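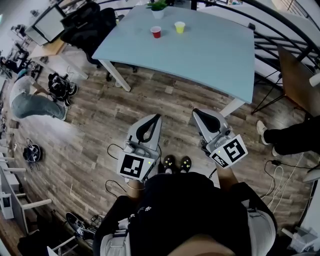 Why bother putting the cups away, a reader wrote in after the last page went up, when they will be back on the table by lunch? Fair question. The same reader went on to say that a small table in a workroom is a shelf with ambitions and ought to be left alone to be one. I have some sympathy. I also have a small table in a workroom, and I would like to eat a sandwich at it now and then.

How to Reset a Shared Workroom (Small Table First)
Posted Thursday, November 23, 2023

The routine below was put together for the back room at Catton, where there are desks, a light blue table, more chairs than sitters, and a floor that collects whatever the desks reject. It should work in any room where people do several things at once and put their bags down to do them.

What you need

A damp cloth and a dry one
A tray, any tray
Hook-and-loop cable ties, the reusable kind
A box or crate for things with no obvious home
A roll of masking tape and a marker

You do not need new storage. Everyone wants to begin with new storage. We bought a Prusent rolling cart in June and it spent the summer holding the packaging it came in.

Step 1. Decide what the table is for

Say it out loud to the other people who use the room. Ours is for drinks and lunch. Yours may be for sorting mail or cutting paper. Two uses are fine if they happen at different times of day. Three uses and you have a pile.

Step 2. Take everything off it

This includes the plant. People clean around a plant for years, and there is a ring under the pot to prove it. Put the plant on a windowsill while you work, and if it has been dropping leaves, pick them out of the pot now.

Plastic cups go straight to the sink. It is tempting to sort them into clean and used by looking into them. Wash them all.

Step 3. Wipe, then dry

Damp cloth first, in long strokes toward you, with the far edge done before the near one. Pale tabletops show every sticky circle, and they also show streaks, so follow with the dry cloth. Do the legs while you are bent over anyway. White legs pick up shoe scuffs at the bottom; a little dish soap on the damp cloth takes off most of them, and the ones that stay can be considered part of the design.

Step 4. Put back less

Plant at the back, where an elbow won't find it. A saucer under the pot if you have one. Cups next, and only the ones in use. If your cups come in different colors, give each person a color and stick to it. I was told this was childish. I was told so by the one who kept drinking out of mine.

Leave at least half the surface bare. It will look unfinished. Resist.

Step 5. The floor

Now kneel down, or crouch, or do whatever your knees have agreed to. Work along one wall at a time and put each thing in one of 4 places: back on a desk, in its bag, in the crate, or in the trash. Bags should be zipped and stood against the wall with the straps tucked under. A loose strap is a tripwire with a brand label.

Cables get their own pass. Unplug only what you can trace by hand from one end to the other. If you can't trace it, leave it and put a piece of masking tape on it with a question mark. Coil the spare ones in loops as wide as your hand and tie them once. Winding them tightly around your elbow looks professional and is bad for the cable.

Cables still in use should run along the back of the desk and down one leg, tied in 3 places: top, middle, and just above the floor. Label both ends. You will think you'll remember. In this room we have a power supply that three separate people have sworn belongs to the printer, and we got rid of the printer.

Step 6. Chairs

Spare chairs go in a row along the wall, all facing the same way, leaving room to walk past without turning sideways. If they stack, stack them no higher than you can lift one off without help. Desk chairs get pushed in. Whatever is hanging on the back of a desk chair goes on a hook or home with its owner. The person who says they are still wearing it may keep it there until the end of the day.

Step 7. Sweep last

On a plank floor, sweep with the planks so the crumbs don't settle into the seams. A vacuum with the brush head down does the same job with more noise. Mop sparingly, with the mop wrung out well.

How long it takes

The first time took us most of an afternoon, including a long discussion of the crate. Since then it has been roughly 7 minutes at the end of the day, less if everyone takes one wall.

About the crate

Write the date on it with the marker. Anything unclaimed after a month can be offered around. The folks at the Rivthorpe site keep theirs by the coffee maker, where it gets looked through daily, and I have copied them without asking.

As for the cups being back by lunch: yes, they will be. Wash them after lunch.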